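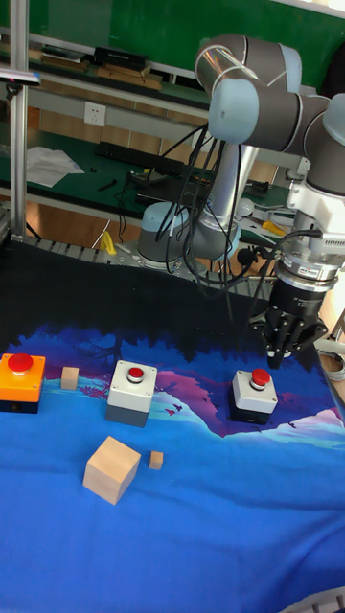

Plornano shared workshop, October, 11:40 p.m.

Build thread, continued. When we left off, I had told several people the arm would be pressing buttons "by the weekend." I didn't say which one, and I'd like that noted.

2/ The job, for anyone new: arm goes to a button box, presses the button, comes back up. Three boxes, in a rough row, all with red buttons. A toddler would do this for free and then keep doing it until you took the box away.

3/ I've named the controller software Jarnisdale. Jarnisdale is 3717 lines long. Otis Kasprzak read it over a sandwich and asked which of the lines were the ones that worked.

4/ Tonight's first bug: the arm went to exactly the right place for a box I had moved before dinner. Beautiful approach. Very confident. Pressed the table.

5/ Second bug: I fixed the first bug in the wrong file.

6/ The cables are still looped along the outside of the arm. I have a drawing of a tidy cable route. It's a nice drawing and I've had it since spring.

7/ Aishwarya Lobo came by to borrow the calipers and stayed an hour, and by the end of it she'd found that my "safe height" was in millimeters in one function and centimeters in another. She still has the calipers. Fair trade.
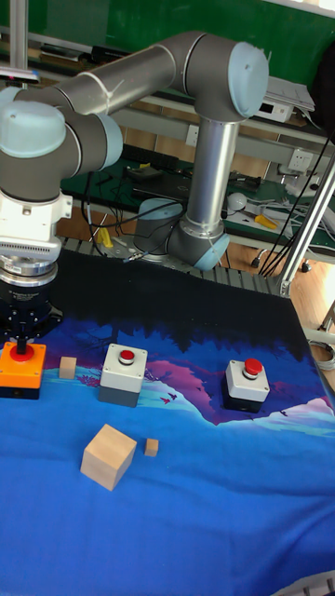

8/ Approach height is where most of my evening went. Come in too high and the last bit of travel takes forever; come in too low and you're pressing the button on the way to pressing the button. I settled on 40 mm of clearance and a slow final move. The orange box on the left gets the most attention, and having the fingers hover just over that red button is as close as I've come to suspense in this hobby.

9/ Ran the full sequence 80 times in the simulator. Eighty clean presses. The simulator is very supportive of my work and I've stopped trusting it.

10/ On the real arm I gave it the same sequence and it got to 39 before it stopped to report a joint limit. I'd call that halfway. Otis did the division and called it something else.

11/ The wooden cubes are for the next stage, which is picking things up. The big one will be fine. The tiny one I'm dreading, because my position error and that cube are currently the same size.

12/ Someone asked why I don't use the Malabanan motion library like a normal person. I did, for a month. Then I upgraded it. Jarnisdale was written in the week after that, and you can tell from the comments.

13/ To do tomorrow: one set of units, everywhere. Read the box positions from a file and stop typing them in by hand. Get the calipers back.

14/ Gripper settings go up on the Fonitia page once I've cleaned out the function names. Two of them can't be shown to my mother.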